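Usby Racing Supporters' Club
Minutes of the general meeting held on 22nd May
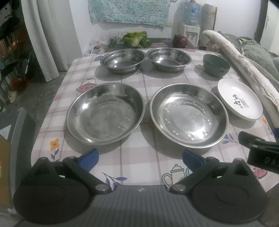 Steel basins on the plaid tablecloth.

The chair opened with a very kind welcome to old friends and new faces, and thanked everyone who had driven over from Distow in such heavy rain. There were 30 members present. Apologies were read out, and the minutes of the last meeting were accepted with one small correction (the mare at the December stable visit was a bay, and had been put down as a chestnut).

Club horse. Members were delighted to hear that Jostia has come out of her last race sound and eating up well. She finished third over hurdles at Distow, beaten 2 lengths, and the trainer feels she would have been closer on better ground - the mud was over the fetlocks on the far side. The plan is to give her a good long rest at grass and bring her back in the fall over a longer trip. A member asked whether she might be tried over fences. There was a lively and good-natured talk about this, which went on for a while, and the general feeling was that she should have one more season over hurdles first. The trainer will be told so, with our love to the mare.

Mekonnen. The old gelding has been retired after a cut to his near foreleg. He is 14 and owes us nothing at all. Many members shared happy memories of him, especially the day he won at long odds with half the club still in line for coffee. Agreed to send a card and a bag of carrots to his new home.

Bus to the races. The bus for the December meeting at Distow needs a deposit. Agreed to book the same company as last year, leaving from the Usby feed store. Members are asked to put their names on the sheet early, please, as we had to turn people away last time and we felt just terrible about it.

Stable visit. The yard can take us on a morning in the fall, in groups, and asks that dogs stay home. Sturdy shoes are a good idea.

Any other business. The club scarf was raised again. It was agreed to stay with green and white, by 3 votes, and to look at prices for a warmer wool. A pair of reading glasses is still waiting to be claimed.

The chair thanked everybody for coming and closed the meeting.

Recent items
Distow race day: bus sign-up sheet
Jostia: her season so far
Happy retirement, Mekonnen
Minutes of the December meeting
How to join the club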